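How to host a documentary night at home (and get people to stay for the end)

I've been putting on documentary evenings for friends since March, and I've made most of the mistakes going. If you fancy having a go yourself, this is how I do it now.

Pick the film first, then invite people. I used to do it the other way round and we'd spend half of Friday evening scrolling. Watch the first 20 minutes on your own beforehand, so you know whether it grabs you or whether it's all drone shots and sad piano. Our best night so far was Jolholm, a slow one about a ferry town, and I'd nearly skipped it!

Long series need splitting up. With anything over 2 hours I look for a natural place to stop, usually where the story jumps forward a few years, and write the time on a sticky note by the telly. Then I tell everyone there's a break coming (they fidget far less).
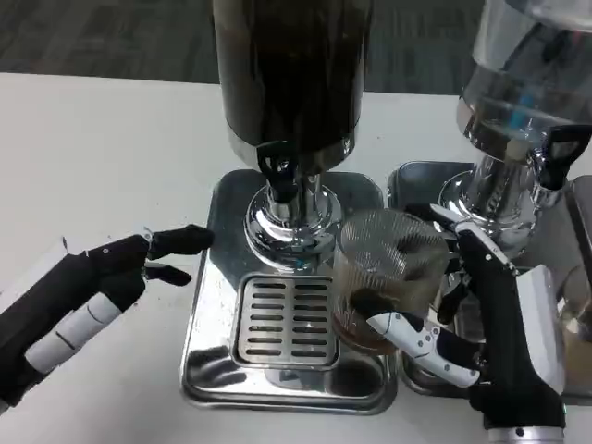
Raelene Gilchrist wrote to me after my last post that she never stops a film halfway, as the talk in the break spoils the second part for anyone who doesn't know the ending. Fair point, so if it's a crime story, ask people to keep their theories until the credits.

Next, sound. Turn the subtitles on before you start, even if everyone hears perfectly well, because interviews recorded in kitchens are always mumbly. I do a quick test from the back of the room with the volume where I'd want it.

Afterwards, have one question ready. "Who do you wish they'd interviewed?" works with nearly any film, and it kept us going until midnight after Keltent.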